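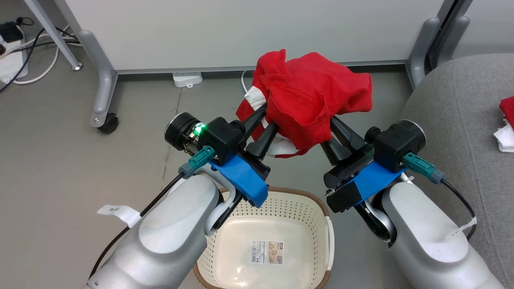

Chapter 8
Buying the Cell: Budgets, Quotes and What Gets Left Off

Print this chapter | E-mail this chapter
124 shares | 12 comments

Before you start

You need the task sheet from Chapter 7. If you skipped it, go back. A budget without a task is a wish, and the purchasing office will treat it like one.

By the end of this chapter you should be able to read a vendor quote for a two-arm cell, find what is missing from it, build a three-year cost sheet, and defend it in front of someone who has never seen a gripper close on anything.

8.1 Start with the work

Cloth handling is the running case for this chapter. Two arms, parallel-jaw grippers, one soft garment between them, a basket to put it in. Looks small. Buys big. Soft goods don't hold a shape, so you can't buy a fixture that does half the job for you, the way you can with a bracket or a bottle.

Write down four things before calling anybody:

- What gets picked up. Weight, size, how floppy.
- Where it starts and where it ends up.
- How many per shift. Real number, not the one from the kickoff meeting.
- What happens to a bad one. Dropped, half folded, inside out.

The last one gets left off most often and it costs the most. A cell that drops one shirt in 12 needs a person nearby. That person is in your budget whether you write them down or not.

8.2 The running case: Resness

Resness is a linen and uniform service. The plant wants one two-arm cell to take garments off a surface and put them in a basket for the next station. Output goal is 300 garments a shift. One room, existing furniture, a concrete floor nobody wants to drill.

They asked two suppliers for quotes. Fuchs sells complete cells. Brundby sells arms and grippers and leaves the rest to you. The Fuchs price came in a good deal higher, and the first reaction at Resness was to throw it out.

Don't do that yet. Line the two up first.

Fuchs quote covers: both arms, both grippers, mounts, cables, controller, install, operator training, first year of service.

Brundby quote covers: both arms, both grippers, cables. Freight extra.

Different things. You can't compare them until the missing lines are filled in on the short one. Get a price for every blank, even a rough one, and mark it as rough. A blank cell in a spreadsheet adds up as zero and zero is almost never right.

8.3 The small lines

Students lose the most money here, so slow down. Arms are expensive but they are one line and everybody looks at it. The small lines are where a budget slips.

Fingers. The long thin ones that work on cloth bend and wear. Price a spare set per gripper, minimum.

Cables and connectors. A cable that runs down the outside of an arm moves every time the arm moves. Put two spares per arm on the order. Ask for lead time in writing.

Power. Count outlets within reach of the cell. Then count what has to plug in – arms, controller, computer, cameras, lights, a charger for somebody's tablet. Running off power strips across the floor is fine for a trial and not fine for a plan. If you need an electrician, get that quote in the same week as the others.

Labels and tags. Cheap. Number every arm and write the number in the maintenance log. When the plant buys a second cell you will be glad of it, and if arms get swapped for repair the history stays with the right unit.

Consumables. Tape, ties, wipes, finger pads. One line, set an amount per month, don't itemize.

Things to handle. Practice garments, baskets, bins. Buy the same basket the plant uses and buy extras. A change in basket height or rim can mean re-teaching the place motion.

Floor space. Charge it at the rate the plant uses for everything else. Include room for a person to stand and reach in with the arms stopped.

8.4 Trial first or buy first

Resness did a paid trial at Stunden, a test shop that rents bench time. Eight days. Resness brought its own garments, which you should always do. Vendor demo shirts are new, pressed, one size. Yours are not.

A trial belongs in the budget as its own line, ahead of the purchase. Write down before it starts what result means yes and what result means no. Two sentences, signed by whoever holds the money. Without that, every trial gets called promising and you're back where you began.

Things to ask for at the end of a trial:

- Garments tried, garments placed, garments dropped
- Time per garment, including the failed ones
- Every stop, who cleared it, how long it took
- Parts changed

Don't accept a video in place of the log. A video shows the good run.

8.5 Setting the three-year sheet

Columns: Year 0, Year 1, Year 2, Year 3. Year 0 holds trial, purchase, freight, install, electrical, training. Years 1 to 3 hold service, spares, consumables, labor next to the cell, and software fees if any. Watch for fees that are free in the first year. They come back.

Put a contingency line in Year 0. Show it openly. Padding hidden inside other lines gets found and then the reviewer stops beleiving the rest of the sheet.

Timing matters too. If the plant closes its books in October, an order that ships in November falls in the next year's money. Ask finance, early.

Check your work
1. Take the Brundby quote in 8.2. List every line you would have to add before setting it next to the Fuchs quote.
2. Resness wants to skip the trial and put that money into a third gripper as a spare. Write one paragraph for and one against.
3. Draw up a spares list for a two-arm cell. Mark wich items have to be on the shelf on day one.

Next: 8.6 Reading the service contract

Comments (showing 3 of 12)

shopfloor_mel
The outlet thing!! We had the whole cell delivered and one free socket in the room. Electrician took longer to book than the robot took to ship.

tbrandt44
Why is labor in Years 1 to 3 but not Year 0? Someone has to stand there during install also. Our instructor took points off for it.

quietlathe
Used the blank-means-zero bit on a conveyor quote at work, found four missing lines. Is there an answer key for question 1 anywhere?

E-mail this chapter | Print | Back to top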